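Frequently Asked Questions: Sharing a Garden Plot at Hamel

Hello, and thank you for thinking about gardening with us! We get a lot of the same questions every spring, so I've put the answers together on one page. Grab a cup of something and have a read.
Honeylyn Catacutan, plot coordinator
Last updated May 29, 2025

How big is a plot?
A full plot is 300 square feet, which sounds like a lot until you've planted your first zucchini (they do sprawl so!). If that feels like more than you want to take on, you're very welcome to split one with a friend or neighbor. Just put both names on the form so that we know who to call.

What does it cost?
A full plot is $86 for the season, and that covers water and use of the shared tools. If you share, you pay one fee between you, and how you divide it is up to you. Please don't let money keep you away. Send us a note and we'll work something out quietly.

Is there a waiting list?
There is, I'm afraid. We have 69 plots and most of our gardeners come back year after year, bless them. A few plots do open up in August when people move or find the heat too much, and that's a lovely time to start a fall garden with kale, carrots and garlic to follow.

Do I need to bring my own tools?
Only if you'd like to. The shed has shovels, rakes, hoes and two wheelbarrows, one of which pulls to the left. Do bring your own gloves and hand trowel. Knock the dirt off whatever you borrow and hang it back up before you go home.

Can I use weed killer?
No, we ask everyone to leave it at home, and the same goes for slug pellets. Straw or shredded leaves laid on thickly will do most of your weeding for you, and you can take as much as you like from the pile by the Cuner Street gate.

What if I go on vacation?
Ask the person next to you first! Most of us are happy to water for a week in exchange for a few tomatoes. If you can't find anyone, write your plot number on the board in the shed and Lleucu Lloyd will match you up with somebody. 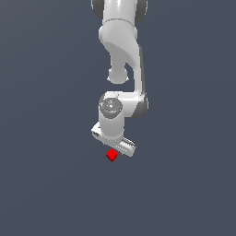 Please leave a note on the board too about anything that needs picking while you're gone, beans especially, as the plants slow right down once the pods get old.

May I bring my dog?
Yes, on a leash, and on the paths only. There's a water bowl by the main faucet.

When do I have to clear my plot?
Plots should be tidy by the first hard frost. You can leave kale, leeks and anything else that stands the cold, but pull up the tomato cages and stack them behind the shed with your name on them.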